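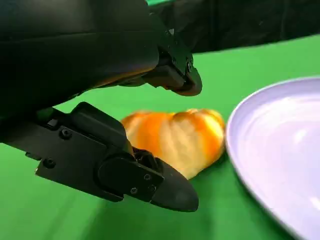 Section 4. Setting Up a Cast Gallery

The Brulance press portal lets a series publicist release cast portraits and set pictures to approved entertainment reporters. Each gallery requires one cover image. Covers are reduced to a small tile on the home page, so strong colors are preferred; orange and cream stripes on bright green remain easy to find in a long list.

1. Sign in with the publicist account and select New Gallery.
2. Enter the series title exactly as it appears in the broadcast schedule.
3. Add each performer by credited name, for example Éabha Mac Carthaigh.
4. Set the release date and the time zone.
5. Select Save Draft.

Note: A draft may hold up to 30 pictures. Additional pictures must be placed in a second gallery.

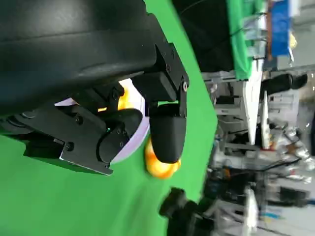
Can a reporter see a gallery before the release date?
Only reporters named on the preview list can open it early, and downloads stay locked until release.

6. Open Captions and complete the credit line for every picture.
7. Select Send for Approval. The performer's agent receives a notice by email.

Caution: Do not publish engagement or wedding portraits without the agent's written consent - a verbal agreement is not sufficient.
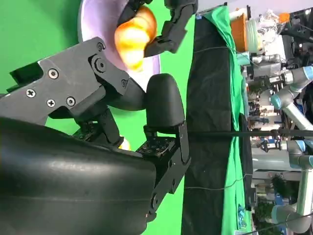
Cover cropping is applied when the gallery is approved. The portal keeps the center of the picture, and whatever lies near the border may be lost. Where orange and yellow meet a green backdrop, as they do in this picture, set Color Correction to Off so that the shades are not altered. If error 1402 appears, upload the cover again and repeat step 7.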